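3.2 The state of the garment before the first fold

In the previous section we described how the clothes were sorted. We now turn to the moment between sorting and folding, when one piece has been taken from the pile and put down on a flat surface. In most household guides this moment is passed over in a single sentence, for example "lay the shirt flat". We think that it deserves more attention. A large part of the differences between two folded piles can be traced back to how the garment was lying before anybody made a fold.

We use three words for the state of a garment. It is "heaped" when the cloth has no visible main direction, as is usual inside a basket. It is "spread" when most of its area lies in one layer on each side, even if one edge is still turned over. It is "folded" when the layers have been placed on each other along at least one straight line. The words are taken from the Clanar scheme for household textiles (Marchand 2018), with one change. Clifford Marchand has a fourth word, "gathered", for cloth that is pulled together in one part only. We found it difficult to separate this from "spread" in a reliable manner, and the two persons who did our coding disagreed on it in 13 cases. We have therefore joined the two.

The laying surface is kept the same in all our material. It is a smooth, pale floor with walls on three sides. The walls are covered with a checked cloth in pastel colours, which makes it easy to see where the floor stops. A laundry basket stands in one of the far corners, so that the clothes which are waiting do not lie among the ones which are being treated. Figure 7 gives three views of this arrangement with a light-brown garment on the floor.

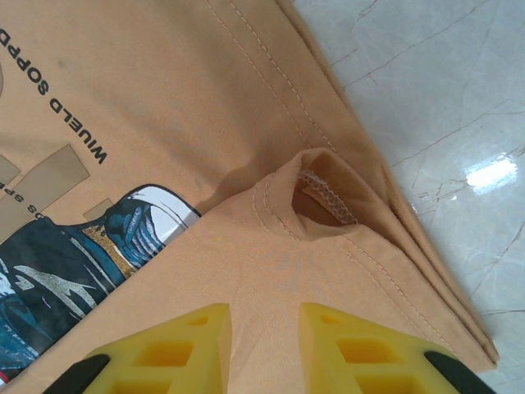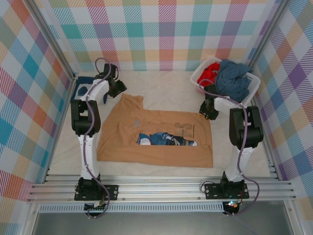
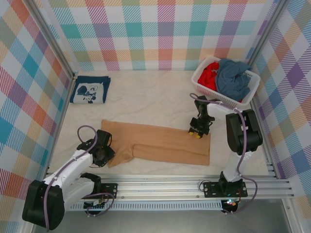 Figure 7. A light-brown garment on the laying surface. First view: part of the printed front at close distance, with the cloth folded and bunched. Second and third views: the whole surface, with the white plastic basket in the far right corner and a dark blue cloth at the left.

The second and third views of Figure 7 also show why the basket is a poor place for judging a garment. A red piece and a blue-grey one are lying in it, and the blue-grey one hangs over the rim. From such a view one can say something about colour, but very little about type. A sleeve and a trouser leg can look the same when they are heaped. In our coding, pieces in the basket are for this reason given a colour and no type until they have been laid down.

3.2.1 Prints as a help for direction

When a T-shirt is spread with the front upwards, a printed picture or a line of text tells the reader at once which end is the neck. This works also when the collar itself is hidden. In the first view of Figure 7 the bold black capitals on the shirt are upside down and run in a slanting direction. One does not need to understand the words for this purpose. It is sufficient to see which way the letters stand, and the turn of the shirt can be estimated from them.

There are two limits. The first is that a print can mislead if the cloth under it is bunched, because a line of text then bends with the cloth. We asked our coders to use the longest undisturbed part of the print and to ignore short pieces near a crease. The second limit concerns plain clothes. Of the seven types of garment in our list, socks and towels had hardly any prints, and here the coders had to depend on seams, hems and labels. These decisions took more time and were more often corrected afterwards.

A light colour on a light floor is a further difficulty. The outline of a tan or beige piece is softer than the outline of a navy one, and small wrinkles at the border can be taken for the border itself. We tried a darker surface in the early stage of the work (the Indov mat, see Appendix B), but on that surface the dark clothes became difficult, and there were more of them. In the end we kept the pale floor and accepted a lower agreement for light pieces.

3.2.2 Turned edges

A turned edge is a part of the hem, side or sleeve that lies over the body of the garment while the remaining part is spread. The 16 households in the Betlow survey were asked what they do with such an edge. Most of them wrote that they pull it out by hand before folding. A smaller group wrote that they fold directly and correct the shape at the end. Eichhorn's older manual recommends the first way for cotton and leaves the question open for knitted wool.

For the purpose of coding, a turned edge is noted together with its place, which is given from the point of view of the wearer. "Left sleeve, over" means the left sleeve of the person who would wear the shirt, also when the shirt is lying upside down for the reader. This rule caused confusion in the beginning. After the first 400 entries we checked all places again and corrected those where the side of the reader had been used. The corrected entries are the ones used in Section 4.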